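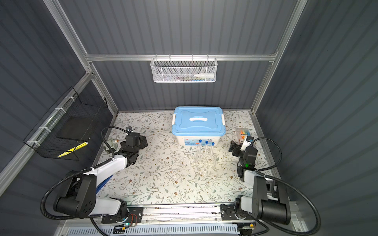 Siwan Ifans told me I'd be mad to book a week at a hostel at my age, and that if I must do it I should at least take earplugs and my own pillow. I took the earplugs. The pillow stayed at home, which I regretted by the second night, but on everything else I'm pleased to say Siwan was wrong and I've told her so at some length.

## Poirier House, Grevcombe: six nights in November

I had a bed in a small mixed dorm on the second floor for four nights and then treated myself to a private room for the last two, so I feel I can speak for both. Poirier House is up the hill from the bus station, and it *is* a hill, so if you've a heavy case do wait for the number 27, which stops just past the gate. I walked it on arrival, in the rain, and was handed a towel and a cup of tea before I'd even given my name. That set the tone really.

The dorm had six beds, each with a curtain, a reading lamp and a shelf just big enough for a phone and a pair of glasses. The mattresses are firm (I like that, you may not) and the duvets are lovely and heavy. Lockers are under the beds and you need your own padlock, or you can buy one at the desk. The one real grumble I have is the door, which closes with a bang however gently you let it go, and when you've got people coming in off the late bus that's a lot of banging. I mentioned it to Normunds on reception and he wrote it down in a big red book, so perhaps it's been seen to by now!

The private room was on the top floor under the roof, small but very snug, with its own shower and a window looking over the allotments. The water took a good while to run hot in the mornings. I'd put the kettle on, turn the shower on, make my tea, drink half of it, and then it would be just right. The extra for the private was £30 a night on top of the dorm price and I thought it fair, though I missed the company more than I'd expected.

Because the company is what you go for. I met Etenesh and Aušra over the toaster on my first morning and we ended up doing the whole coast path to Bosau together, in stages, with a great many stops for cake. The kitchen is big enough for several people to cook without anyone getting cross, the pans are decent, and there's a free shelf where I found most of a bag of rice and some very good chilli sauce. Breakfast is included but it's toast, cereal and fruit, so go out if you want something cooked. The café by the church does a proper one.

I'd stayed at the Wodivden hostel further along the coast a couple of years ago and that was smarter, with a bar and a games room, but I never learned a single person's name there. If you're after a lively night you might well prefer it. The lounge at Poirier goes quiet by eleven, people read or play cards, and the fire is lit if it's cold.

**Rooms:** very good, bring a padlock
**Kitchen:** excellent
**Noise:** fine apart from that door
**Would I go back?** Yes, I've booked again for the spring, and Siwan is coming with me. She's bringing two pillows.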